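Grullow project, end-of-term report: which gripper fingers suit a two-armed table?

We spent most of September trying two sets of fingers on our pair of arms, the stock ones and a softer set we called Plimano. I had hoped for a clear winner — it was closer than that. 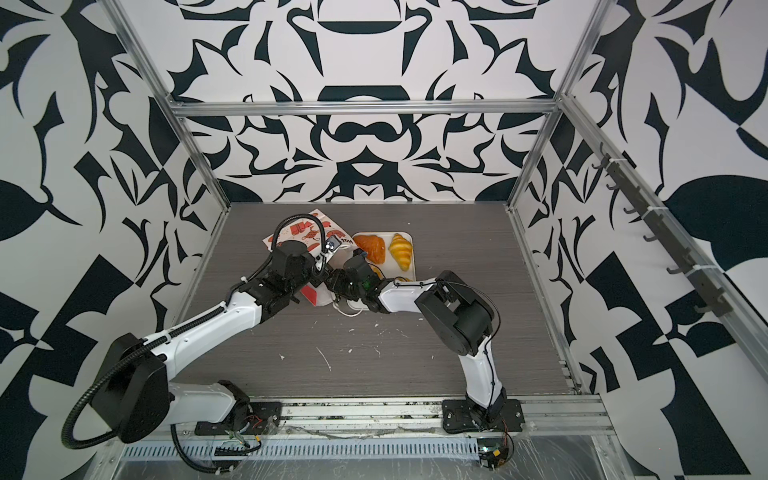 Timing was our first worry. Both arms want the same patch of table, and with the grippers nearly meeting in front of the croissant tray, a small error in either one matters a good deal.
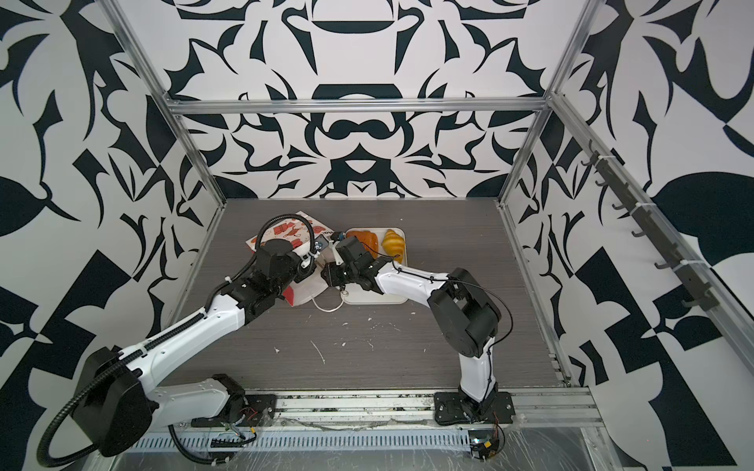 Figure 2. Left gripper above the paper bag, right gripper over the tray.

Over 200 attempts, Plimano managed 70 per cent and the stock fingers 63. Thin things, like the card below, bend when pinched, so we lowered the grip force.

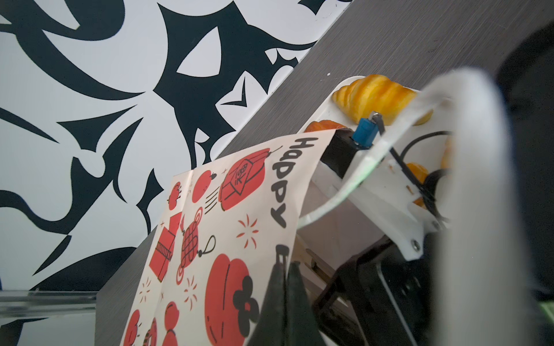
Report by Flora Halliday, with Euan Swanson

Next term we'd dearly like to try the wrist camera alone.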